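okay so it's January and I have once again started watching something the entire rest of the world finished years ago. Thread, because my group chat has muted me.

1/ The something is Pavthorpe. If you don't know it, it's a small-town mystery show that ran for seven seasons and then went off the air with so little fuss that I spent a good chunk of my adult life thinking it was a furniture store.

2/ I want to talk about how you watch a show like this when you're coming to it cold, with a job and a house to run, and every person you know keeps saying "oh you HAVE to get to season three." I have thoughts! I have so many thoughts. I'm home with a cold and you're all I've got.

3/ First thought. The pilot is bad. I'm sorry to the fans. It's a double-length pilot and it spends the first half introducing people who are gone by episode 4. There's a whole cousin! He has a boat and a secret and a theme song, basically, and then he moves to Oregon between scenes and is never mentioned again. I was invested in that boat.

4/ My brother-in-law Gerardo Calimlim (yes he said I could use his name, he's thrilled) has been on me to watch this since it was still airing. His rule is that you give an old show eight episodes before you're allowed an opinion. Eight! I give a new show about twenty minutes and a snack.

5/ But he's right, ugh. Episode 8 is where Sheriff Tan finds the second set of keys and it all snaps together. I sat up so fast I spilled tea on the dog. The dog is fine. The dog has stopped sitting with me during Pavthorpe.

6/ Let's talk about Sheriff Tan for a second. She barely has any lines in the early going. She stands in doorways. She eats a sandwich in her car for what feels like a full minute while other people are yelling. And by the end of season one I would have followed that woman into a burning grain silo (season two joke, you'll get there).

7/ Second thought, and this is the one I'll get yelled at for. Old shows are so much better as chore TV than new ones. I mean that as the highest praise. New shows want you to stare. Look down to match a sock and you've missed the text message on somebody's phone that explains the whole plot. Pavthorpe was made for people who had a casserole going. They SAY the clue. Then somebody walks in and they say it again.

8/ So my routine has turned into one episode per load. I prop the tablet on the shelf, put the wash in, hit play. I've gotten through most of season two this way and my household has never had so many clean towels. My husband asked if I was feeling okay.
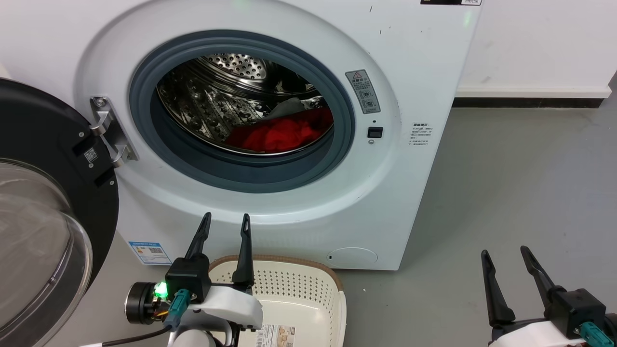
WHAT TO SKIP, WHAT TO KEEP (since people in the replies are asking)

9/ Skip: the musical episode in season two. I love a musical episode. I own soundtracks. This one was clearly written over a weekend and the man playing the mayor can't carry a tune in a bucket. The only thing you need from it is that the bridge is out.

10/ Keep: everything with the Nosach family. They own the diner, they've been feuding with each other over a pie recipe since before the show starts, and the grandmother is the best liar on television. Watch her hands when she's pouring coffee. If she fills the cup all the way, she's telling the truth. I didn't catch that one myself, a very nice stranger on a message board pointed it out and now I can't look at anything else.

11/ Skip if you're short on time: the Hudura storyline. That's the mining company that comes to town in season three, with the lawyers and the drone shots. It was supposed to be the big swing and it takes up so much room. Ten episodes of men in vests unrolling maps on tables. I got a lot of ironing done.

12/ EXCEPT you can't skip all of it, which is so annoying, because tucked in the middle is the snowed-in episode and that's the best hour the show ever made. Just the diner, the storm, Tan, the grandmother and a guy with a briefcase. No music at all until the credits. I watched it and then I went straight back and watched it again and the towels had to wait.

13/ Someone asked if it's scary. Not really? It's cozy with a body in it. There's one bit with a well in season two that I watched through a blanket but I'm a known coward. My niece, who watches horror movies the way I watch baking shows, laughed at me the entire way through.

14/ Someone else asked if the ending is any good. I don't know yet!! I'm in season four!! Please do not tell me!! I have already had to block one man who replied with just a name and a knife emoji. Sir. What is wrong with you.

15/ Okay, third thought, since I'm on a roll. I'd forgotten how nice long seasons are. Everything now is eight episodes and then you wait until your kids have graduated. Pavthorpe has all these throwaway ones where nothing much goes on. There's a fishing contest. There's one where the deputy tries to return a coat. And those are the ones that make you care when something awful finally happens to the deputy (NOT A SPOILER, something awful happens to him constantly, he's that kind of character).

16/ Also the clothes. Oh my gosh, the clothes. The deputy's sister has a yellow raincoat that shows up in every season and I've been hunting for one like it. If you see a long yellow raincoat with a hood and big wooden buttons at a thrift store, call me. I don't care what time it is. I'm up anyway, I'm watching this.

17/ Gerardo has just texted to say that I'm wrong about the musical episode and that he has "a whole speech." He's bringing it to dinner. He's also bringing the DVDs, because he says the streaming version swapped out some of the songs and the snowed-in credits aren't the same. If that's true I'm going to be insufferable about it so consider this your warning.

18/ Quick practical stuff for anybody starting now:
– turn the captions on, there's a lot of mumbling in season one
– don't look up the cast, the photos give things away
– the recaps before each episode spoil who's about to come back, so jump past those
– don't start the season two finale right before bed, I did and I was useless the next day

19/ And if you bounced off it years ago because of the pilot, my advice is to start at episode 3. You'll be a bit lost about the lake house. It's fine. I watched the whole thing properly and I'm a bit lost about the lake house too.

20/ Somebody in the replies says they named their cat Sheriff Tan. I need to see this cat. Post the cat.

21/ UPDATE the cat has been posted. She looks exactly like someone who would eat a sandwich in a car. I'm delighted.

22/ All right, the kettle's on and I've got the one with the county fair next. I'm told there's a pig. If you've got another old show I missed, drop it below and tell me which episode to start on. Nothing with a cousin on a boat please, I'm still not over it.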